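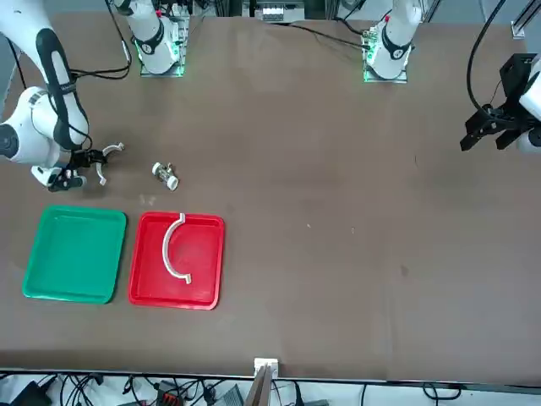

Home | Setup | Recording | Troubleshooting | Downloads

4. Recording a sorting set

Use this section after both arms have been homed in Section 3. You need one operator at the controls and one person to reset the table.

1. Check that the status light on each base plate is green.
2. Place the green tray and the red tray side by side, with a strip of bare table between them.
3. Put one part on the table outside the trays. Lay it on its side and change the angle for every episode.
4. Open the grippers and press Start in Dadska.
5. Pick up the part, place it in the tray named in the prompt, and back the arm away before you press Stop.
6. Mark the episode Keep or Discard.

Record 100 episodes per part. Take a break after every 21.

Note: Keep episodes in which the operator misses a grasp and tries again. Discard any in which a hand enters the view.

CAUTION: Press Hold before reaching over the table. Route cables clear of both arms' travel.

Comments (2)

Märta Viklund: Step 6 times out after 14 seconds on our station. Can that be changed?

Lovisa Öberg: Yes, under Episode > Review in Dadska. Restart the recorder afterward.

This site uses cookies to remember your settings. Accept | Manage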